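Penadance Open Day: Frequently Asked Questions
Updated 2021-04-16

What is demonstrated?
The Turunen two-arm cell handling white plastic parts on a covered work surface.

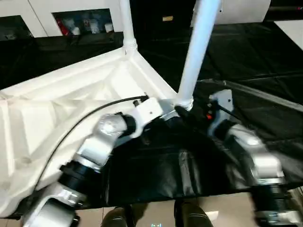

Both arms at the work surface, Gudum hall.

How close may visitors stand?
Behind the floor line. Groups are limited to 12. Each run takes 5 minutes.

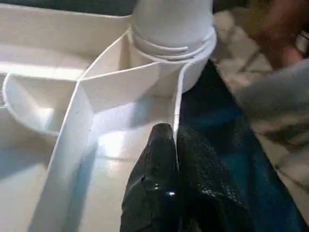

Wrist camera: gripper fingers at a thin plastic strip.

Is the wrist view shown live?
Yes, on the hall monitor.

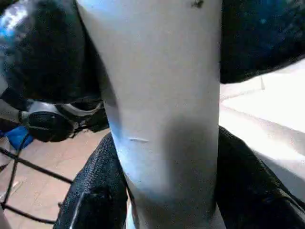 Cokard finger covers are rated for 2000 cycles and cost 370 per set. They are replaced as a pair. The dark woven mesh on the left finger, next to the white cylinder, is the part to inspect for wear.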